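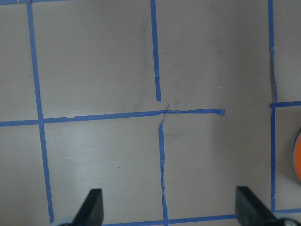
Valter Sæther felt the squares ought to be redone before the Lurcombe sale, as several of the blue strips have gone crooked and one or two have wrinkled, and he wondered whether stallholders would take the layout seriously. There was a good deal of kindly talk about this. Slamet Nair thought a bit of wobble did no harm so long as people could tell one square from the next, and Hugo Le Goff agreed, though he would like the torn bit where the strips meet put right. Agreed: Hugo to patch the worst places and leave the rest be.

2. Trying out the kitchenware layout
Ghislain Li thanked everyone for staying on to help with the table. The plan is still one item to a square, with a paper ticket beside it, and tall things kept towards the side so that shoppers can reach over comfortably. The mug tree and the blue cup were felt to be a good pair to start with,
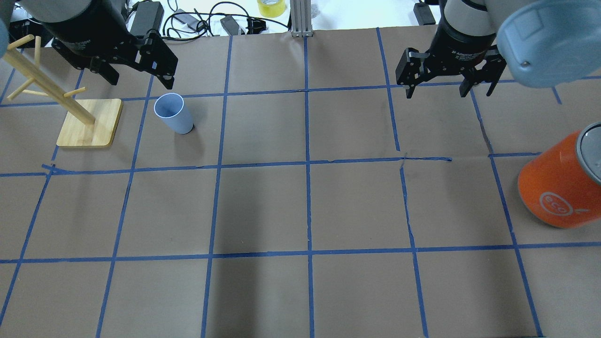
and Slamet suggested that mugs be hung on the pegs for the day itself, which met with general approval. Gøran Løken asked about the price of tickets and was told that a box of 500 from Wandau is in the cupboard, so none need be bought.

3. Brown paper and tape
Gøran will ask at Zimside for another roll of paper. Spending up to 40 pounds was agreed, tape included.

4. Any other business
Hugo has the cupboard key and will bring it back next time. Next meeting in September, same room, tea from half past six.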